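**To:** trusholm-robotics-club
**Date:** 2024-06-17
**Subject:** Re: sorting task - which objects are we keeping?

> Can somebody post what's on the table right now? I've got the April list and it doesn't match what people were talking about at the meeting. Also, are we still doing the kitchen stuff, or did that get dropped after Fosby changed their rules?

Kitchen stuff is still in! Fosby only changed the time limit (five minutes per run now), so we can use whatever we like as long as it fits in the gripper. I put the glass cup at the back left as a "maybe" - I'd love to keep it, but I'm nervous about those ridged fingers on glass, so let's leave it for last.

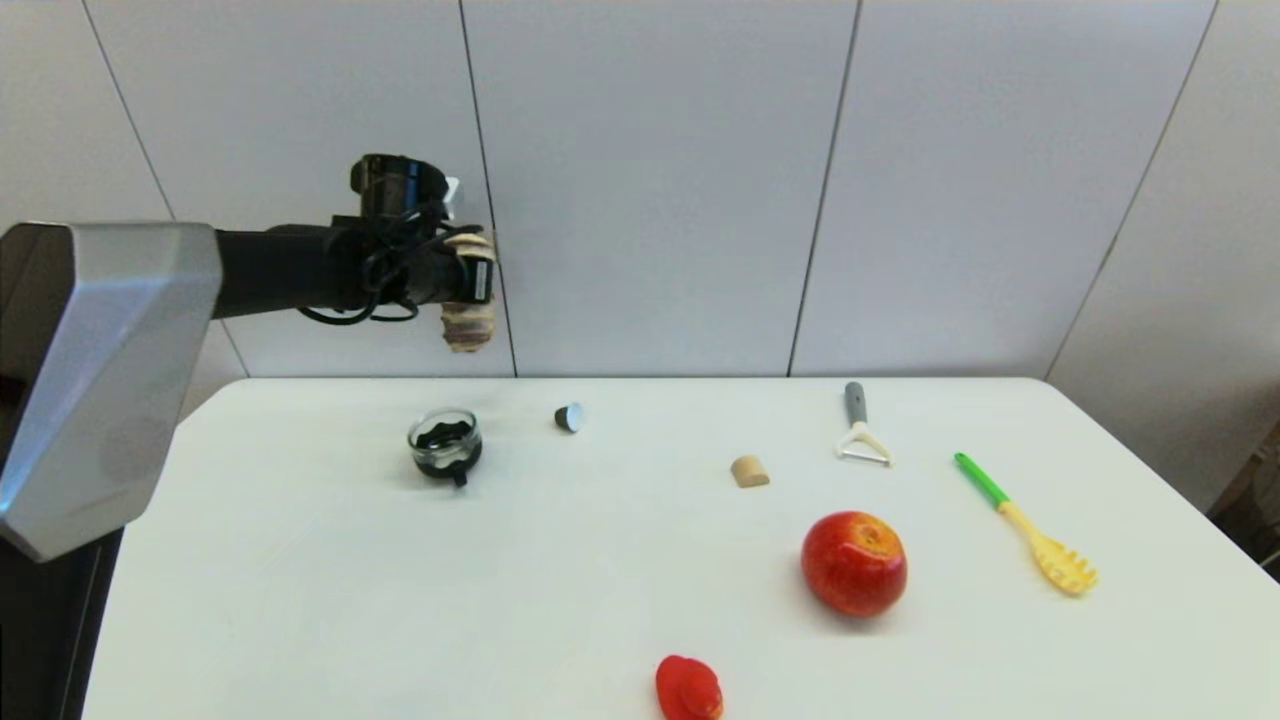 *Photo: Trusholm Robotics Club, arm side of the table*

The apple and the cork stay for sure. The peeler and the green-and-yellow pasta server are my favorites, because the handle angle really messes with our grasp picker (good practice, sorry to whoever owns that code). If anyone has a better idea for a small round thing than the cork, bring it along.

Two other things while I'm typing. The Bravumine log folder is up to 843 runs, and around 25 of those have no label at all - if you ran anything on the Koo branch, please go back and fill yours in. And could someone take a look at the cable loops by the gripper before we try the fast settings? I'd like them tied up closer to the arm.

I'll update the list on the wiki tonight. Yell if I forgot something!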